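Cell 2 notebook – September, gripper and wrist camera

Started 9:30. Picked up where Bram left off. His note said the right finger was closing late on soft items and that the wrist camera had drifted again after the last finger change. Both true.

Finger play first. Air off, arm parked in the service pose, brake on. With the fingers half open I could rock the right one side to side by hand. The left one was firm. Took the right finger off and found the two mounting screws had backed out a little. No thread damage. Cleaned the old thread lock out with the pick and the small brush, put on fresh medium strength, and torqued both to 4 Nm. Rocked it again and the play is gone. The left finger got the same torque check and did not move, so I left it alone.

The slide rail on the right side had a gray paste on it, mostly fiber and old grease. Plush fuzz does this. It collects at the outer end of travel and packs into the wiper. Wiped it down with a lint-free cloth, ran the slide end to end by hand, wiped again, then a very thin film of the Tiltura grease. Please do not use the tub on the lower shelf, it is for the conveyor bearings and too thick for this.

Air back on at 10:15. Opened and closed the gripper 30 times with nothing between the fingers. Both sides arrive together now, as far as I can hear and see. Logged the closing time before and after in the cell folder.

Camera next. Els had already printed the small target, so I used hers. The bracket itself was tight. What had moved was the little ball joint under it, which only has the one clamp screw. Set it back to the scribe line, clamped it, then ran the calibration routine from the pendant. First run failed on the last pose because the cable caught on the wrist cover and pulled the camera down. Rerouted the cable inside the second clip with a longer loop. Second run passed.

After that, soft item tests with the Heinz ketchup plush. It is a good part for this – plenty of give, and a label with enough detail on it to check focus.
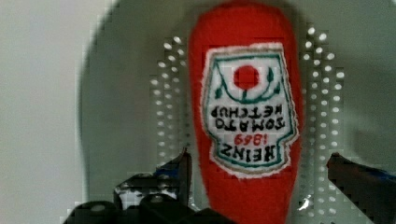
Grip force is the other half of it. The recipe for plush had been set to 30 N, copied over from the boxed goods recipe. With soft parts that squeezes the middle flat and the item swings when the arm accelerates. Brought it down to 19 N and raised the close delay to 200 ms, so the controller waits for the fabric to settle before it calls the grip good. Saved as plush_b. The old one is still there as plush_a, do not delete it until Aurora has compared the two.

Ran the transfer move at half speed and then at full speed with plush_b. No drops in either. At full speed there is still a small twist at the end of the move, before the place. I think that is the deceleration and has nothing to do with the fingers. Binta has the motion settings for Padadholm and said she would send them over, they had the same thing on their cell.

Some things for whoever is on next:

The finger pads are fine for now but the right one is starting to lift at the tip. We have one spare pair in the drawer marked Flevska. Van den Broek has the order for more, and Toon is chasing the delivery.

If you change fingers, rerun the camera calibration even if the bracket was never touched. The ball joint shifts when you lean on the wrist to reach the screws. A joint with two clamp screws would fix this for good. Bram, can you look at whether the old bracket from cell 1 fits?

Wipe the slide rails after every long run on plush. It takes two minutes with the air off. I have added it to the sheet on the cabinet door.

The pendant clock is an hour behind the controller. Left it, but keep it in mind when you match log entries to the notes in here.

The left finger sensor reads closed for a moment at power up and then clears. It did this three times out of three. No fault raised. Not sure it matters, will look at the connector when the wrist cover is off again.

Finished 12:40. Arm parked, air off, torque driver back in the case and set to zero. Calibration file is backed up on the shared drive in the cell 2 folder.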